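Heads up before you train on anything in here: part of this set was recorded with a gripper that was lying to us. I've kept those episodes in on purpose, and this README is mostly the story of what went wrong, so please read it before you open the loader.

# stallico-restock

Robot arm restocking episodes on a grocery shelf, collected at our Lellandale bench. There are 700 episodes. Each one has video, joint positions, commanded grip width, reported grip width and motor current. The goods are all boxed snacks, big boxes up top and small ones on the lower level.

## The fault

Short version: the reported grip width drifted during long sessions, and the controller believed it.

The fingers on our gripper report how far apart they are through a little encoder at the base. Ours had a set screw that was backing out. Every time the fingers closed hard, the encoder wheel slipped a hair, and it never slipped back. So by late morning the software thought the fingers were 6 mm wider apart than they were. You can guess what that does to a cardboard box.

I noticed it first as "huh, the arm is squeezing a lot today" and did nothing (my fault, I was busy fixing a timestamp bug that didn't matter at all). Then it crushed a corner on one box, opened to what it thought was a safe width, and dragged the neighbor along on the way out. The whole column went over. The force limit should have stopped it, but I'd raised that limit in January to get past some false trips and had never put it back. That part isn't a hardware problem, and I'm writing it down so I don't do it again.

Rasmus Urbonaitė hit the e-stop. No one was hurt, though his hand had been in the bay a minute earlier, straightening a row. We stopped recording for the rest of the day.

## Which episodes are affected

- `ep_0001` to `ep_0499`: fine, as far as I can tell
- `ep_0500` to `ep_0699`: bad grip width, 200 episodes, flagged `width_drift: true`
- `ep_0700`: recorded after the repair, as a check

The video and joint positions in the flagged block are still good. If you only want arm motion, go ahead and use them. If your model reads `grip_width_reported`, drop the block:

```
python load.py --skip-drift
```

Please don't try to fix the drift by subtracting a straight line. I tried it - the slips come in jumps, mostly after hard closes, and a linear fit makes some episodes worse. Motor current is your best clue for when contact happened.

## What we changed

1. New set screw, with thread locker this time.
2. The gripper homes itself every 3 episodes and refuses to carry on if the zero has moved.
3. Force limit back to the stock value. Changing it now needs a second person to approve the commit.
4. Hands stay out of the bay unless the arm is parked and the enable light is off. We said this before too, but now the software checks the bay gate.

## Shelf layout

Simple Mills and Pretzelized boxes go on the wooden upper board, purple Annie's boxes on the lower level. The Annie's rows are where most of the trouble shows up, because they're packed tight and the fingers have very little room to open between columns. Width error that would be harmless on the upper board is enough to catch a neighbor down there.
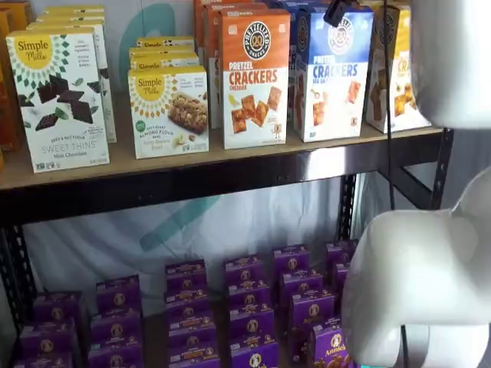 Valdis Kivi wrote back on the first draft of this card that homing every few episodes only catches the slip after it has happened, and that he'd want a live check comparing motor current against reported width on every close. If the current jumps while the width still says the fingers haven't reached the box, stop the arm. He's right, and it's on the `kazlauskiene` branch now, half done. It trips too easily on soft cartons, so it logs a warning for the time being and doesn't stop anything.

## Known leftovers

- Grip width in the flagged block has no ground truth. I looked at measuring it from video and gave up, the fingers hide too much of each other.
- The `force_limit` field is missing from the oldest metadata files. I'm filling those in from my notes.
- The Hurkodgate bench uses the same gripper model. They've checked their set screw and it was tight, but their episodes aren't part of this release.

If you find an episode outside the flagged block where the width looks off, open an issue with the episode number and the frame where it starts.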